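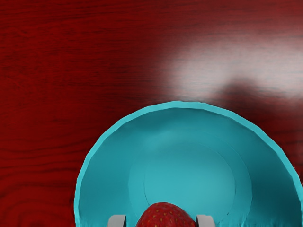 Vol. 7, No. 3

Search this site Enter keyword Go

Simulate first, then write down what the simulation left out

A strawberry between gripper fingers in front of a cyan bowl in a rendered world cannot bruise unless somebody has modeled bruising. The handling guide in use at Trutstead treats this as a reporting matter. Any grasp result for soft produce must state whether it came from simulation or hardware, which contact model was used, and what counted as a release.

Makis Michailidis, who edits the guide, wants the failure rule fixed before the first run. "If you pick the threshold afterward, you have a demo," he says.

Under the current draft, rendered trials may be used to rank gripper settings. They may not be used to claim a damage rate. Finger spacing and closing force are logged at each attempt, and lighting is varied between batches so that glare on the work surface does not favor one camera setup.

Galang has adopted the draft in full. Prisatix has asked for a shorter log format, to be reviewed in July.

339 shares 3 comments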